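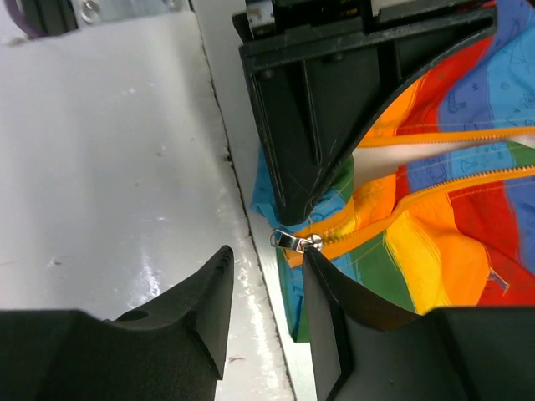 Zippers and zip pouches: stuck ones, dirty ones, sorting the whole pile

Tips page, updated April 2024. Added the bit on bright fabrics and color run, fixed the vinegar amounts, the old version had it backwards, sorry.

Quick list first for people in a hurry

Stuck zipper, metal: pencil lead, rub both sides, wiggle.
Stuck zipper, plastic or nylon coil: bar soap, dry. Or a candle stub, white or clear only.
Teeth splitting open behind the slider: slider is worn, squeeze it a hair with pliers. See below before you do it.
Pull tab gone: paper clip tonight, split ring tomorrow.
Fabric caught: do NOT yank forward. Back it up.
Bright stripes or prints: cold water, test a corner, no soaking overnight.

Stuck zippers

Look before you pull. Nine times out of ten there's a thread or a fold of lining in there. Flat on the table, good light, zipper facing up. A white table or a sheet of white paper under it helps a lot with bright fabric, you can see threads that just vanish on a dark countertop.

Thread: tweezers, pull sideways, not along the zipper. If it won't come, snip it close and pull out the two ends. Small sharp scissors. Nail scissors are fine.

Fold of fabric: hold the fabric right beside the slider, pull it away flat, and ease the slider BACKWARD with the other hand. Little bits. A few millimeters, stop, tug the fabric, few more. Forward only jams it tighter.

Nothing caught and still stiff? Lubricate. What works at our house:

Bar soap, dry, any kind. Run the edge up and down the teeth both sides. Wipe off crumbs.

Candle stub. White. A red candle on a yellow pouch is a mistake you make once.

Graphite pencil on metal teeth. Leaves gray on light fabric so go easy and keep it off the tape.

Lip balm if you're out somewhere. Messy, picks up lint, but gets a jacket open.

Skip cooking oil. It creeps into the fabric and leaves a dark line the whole length. Skip the spray can stuff from the garage too, same problem plus the smell.

Zipper opens up behind the slider

You zip, it looks closed, then it gapes. Slider has spread. Run it all the way back to the start. Small needle-nose pliers, squeeze one side of the slider, gently, then the other side. Try it. Still gaping, squeeze a tiny bit more. Too much and it won't move at all, or it cracks, and a cracked slider is done.

Plastic sliders don't really take this. Replace them.

Cheap replacement sliders come in mixed packs. Size is usually stamped on the back of the old one, a little number. 3 and 5 are the usual ones on pouches and pencil cases. The Pilumer mixed box is what I keep in the drawer, it was 299 pieces with the little stops, way more than any normal person needs, still working through it. Half the colors I'll never use. The sliders are ok. The pliers that came in it are junk.

Putting a new slider on

Easiest from the open end of the tape. If the end is sewn into a seam, unpick maybe half an inch with a seam ripper. Cut the old slider off with nippers, safety glasses please, bits fly.

A fork helps. Stick the slider on the tines, nose toward you, feed one side of the tape into each channel, pull both evenly. If one side gets ahead you get a bubble at the end and have to start over. I always have to start over.

Few stitches across the end to make a new stop, strong thread, go over the teeth eight or ten times. Then close the seam back up.

Pull tab broke off

Paper clip, bent, for tonight. After that:

Small split ring, like off a keychain. Best fix by far, kids can grab it.

Ribbon or a bit of cord looped through. Good on pencil cases. Melt the cord end a little so it doesnt fray, hold it with something, not fingers.

Scrap of felt folded over and stitched. Quiet, if the jingling bugs you.

Pick a color that doesn't match. Orange zipper, put a blue cord on it, you find it faster in a dark bag.

Cleaning bright striped and printed pouches

Rainbow stuff is the trickiest, lots of saturated dyes right next to each other, and red loves to walk into yellow. So:

Empty it all the way. Turn inside out, shake over the trash, get the corners with a dry toothbrush. Pencil shavings go gray mud when wet, so get them OUT first.

Test. Damp white rag, press on the red part, then the dark blue if there is one. Count to 32 or so. Color on the rag means spot clean only, no washing.

No color on the rag? Cold water in a bowl, small squirt of dish soap, in and out, rub the grubby spots with your fingers. Five minutes tops. Don't leave it sitting.

Rinse cold till it runs clear. Roll in a towel, press, don't wring, wringing twists the zipper tape and then it waves forever.

Dry flat, zipper open, stripes not folded over on each other. Away from the heater. Not in full sun either.

Vinegar: one tablespoon white vinegar per quart of rinse water. That's for smell only. It does not "set" the dye, whatever your aunt says. (The old page said one quart per tablespoon, which, no.)

Contrast topstitching shows dirt before anything else does. Yellow thread goes brown along the edges. Soft toothbrush, soapy, brush ALONG the stitching and not across it.

Little printed doodles and icons: don't scrub. Some are dyed in, some sit on top and rub off, and you can't always tell by looking. Dab.

Ink inside the pouch

Ballpoint: rubbing alcohol on a cotton swab, rag underneath, dab and move to a clean spot of the rag every time. Test first, alcohol lifts fabric dye too. I've made a nice white spot on a purple lining.

Gel pen: try dish soap first. Mostly it stays. It's the inside. Let it go.

Permanent marker: same, let it go. Or sew a patch over it if it comes off on things.

Pencil: white eraser BEFORE you wash.

Crayon melted in the car: freezer for an hour, crack it off, scrape with a plastic card. What's left, paper towel on both sides and a warm iron, not hot, and nowhere near a plastic zipper.

Machine washing

If the test rag was clean and there's no cardboard or stiffener in the bottom. Feel for it, kind of crackly. Cardboard turns to oatmeal.

Zip it closed, inside out, mesh bag, cold, gentle. With dark stuff. Never with the white shirts, test rag or no test rag.

No dryer. Plastic teeth warp just enough that the slider catches in one spot for the rest of its life.

Sorting the pile

Everybody has a pile. Ours is in the hall closet and it gets done every June when the school bags get emptied out. Takes an hour.

Dump everything on the table. Zip and unzip each one. Sort:

Works fine, keep.
Needs soap on the zipper, do it right there, thirty seconds.
Needs actual repair. Be strict. If you wouldn't fix it this week, it goes.
Gone. Cut off the good pulls and sliders first.

Color per job is the only system that ever stuck here. Red one is first aid. Green one is chargers. The stripey ones go to whoever is youngest, they get picked first anyway. No labels to peel off, and you can yell "get the green one" up the stairs.

Small ones stand upright in a shoe box, zipper side up, like files. Flat in a stack, you only ever use the top one.

Don't nest them one inside another to save room. You'll forget. Found a pouch of foreign coins after two years that way.

What to use them for besides pencils

Batteries, but tape the ends on the 9 volts.
Tea bags and sugar for the office.
Crayons and a small pad for restaurants.
Hair stuff.
Sewing kit, needles in a scrap of felt.
Screws from whatever you took apart, with a note of what it was. WRITE THE NOTE.
Receipts in the car, empty it once a month.
Dog bags.
Card games when the box falls apart. Rubber bands get brittle and stick to the cards, a pouch doesn't.

Not for: anything damp, loose snacks (crumbs get in the teeth), scissors without a cap.

Buying

Run the zipper ten times in the store. All the way, both directions. If it catches new it'll be worse later. Check the inside for raw edges, raw edges are the threads that jam it. Lining should be stitched down a bit away from the teeth.

Look at the ends of the zipper too. A little fabric tab sewn over each end holds up a lot longer than teeth just running into the seam.

Online, sort by the bad reviews and search the word zipper. The Novedside flat ones held up fine here but run small, a full length new pencil won't go in. The Starnonari ones are roomier, slider on one of ours spread in about 6 weeks, squeezed it with the pliers and it's been ok since.

Stuff people wrote in

"Does hairspray stop fraying?" For a week maybe. Use fray glue or just run a zigzag along it.

"Zipper is wavy after washing." Iron it damp, low, cloth on top, metal ones only. Coil ones, pin flat to the ironing board damp and leave overnight. Helps some.

"Can I dye over a faded one?" Polyester won't take the normal kind. Cotton yes but the thread usually stays whatever color it was, and the zipper too.

"The slider came off one side only." Same fork trick, but run the slider back down to the bottom first, feed the loose side in, and sew a new stop at the end so it can't do it again.

"Smells like old banana." Baking soda inside, zipped up, two days, shake out. Repeat. Then wash.

Next page: backpack straps and buckles, when I get to it.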